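April 22, 2020

So I've gone and started a sourdough, along with everyone else in the country. I held out for weeks. I had a perfectly good packet of dried yeast at the back of the cupboard, and when that ran out I thought fine, I'll just have crackers. Then my neighbour Ok-hee Chae left a jam jar on the doorstep with a label on it saying FEED ME and that was that, really.

For anyone who's never kept one, you feed it flour and water, you tip some of it away, and you do the same again the next day until one of you gives up. Ok-hee does 30 grams of starter to 200 grams of flour and 200 of water when she's building up for a big bake. I copied that the first night, didn't think about the size of my jar, and came down in the morning to find it had climbed out and glued itself to the toaster. I was thrilled! It took me half an hour with a butter knife to get it off the shelf, but I was thrilled.

The flour has been the hard part. The supermarket in Walville has had none for ages, only a sad gap and one torn bag of cornflour, and I'd started asking people in the queue (from a good distance) where they'd got theirs. In the end it was the little shop on Vivden Road that came good. They're buying it in big sacks and bagging it up themselves behind the counter, one bag each, strong white or wholemeal, and you take what you're given. I got wholemeal. I don't even like wholemeal very much, but I carried it home like a baby. 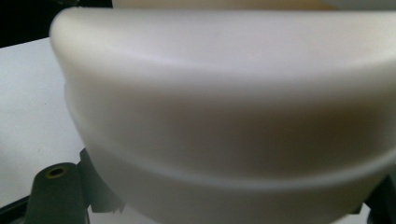 Anyway, the first loaf. I followed a recipe off the internet which wanted me to do something called stretch and fold every half hour all afternoon, so I set the timer on my phone and kept running in from the other room with wet hands. By the third go I'd stopped drying them and there was dough on the door handle, the light switch and the cat. Then it went in the fridge overnight, next to the milk, and I lay awake wondering whether I'd left it out too long.

It came out flat. I mean properly flat, you could have posted it. The crust was lovely though, and toasted with far too much butter it was one of the nicest things I've eaten since all this began. I had two slices standing up at the worktop and another one at lunch. My sister says that if the toast is good then the bread is good and I should stop fussing, and she's the one in the family who can cook, so I'm taking it.

The second loaf was better. I left it for 5 hours on the windowsill in that bit of sun we get after lunch, and I didn't fiddle with it nearly as much. It had some actual holes in it! I sent a picture to Ok-hee and she rang me straight up to tell me the oven wasn't hot enough, which is the sort of friend she is. She wants me to put a tray of boiling water in the bottom next time. I'm a bit frightened of my oven as it is (the door doesn't shut unless you lift it) but I've promised to try.

What I hadn't expected is how much I like having something to do at the same time every day. I come down, put the kettle on, have a look in the jar, and if it's bubbly I'm in a good mood until at least eleven. I've been tipping the spare starter into pancakes, and they come out a bit sour and very good with golden syrup. Crumpets are next, once I've found my rings. I think they went to the charity shop when we moved but I'm going to turn out the cupboard over the fridge before I give up on them.

If anyone near Zemside wants a jar of it, shout. I can leave one on the wall by the gate. You'll need your own flour, mind, you're not having mine.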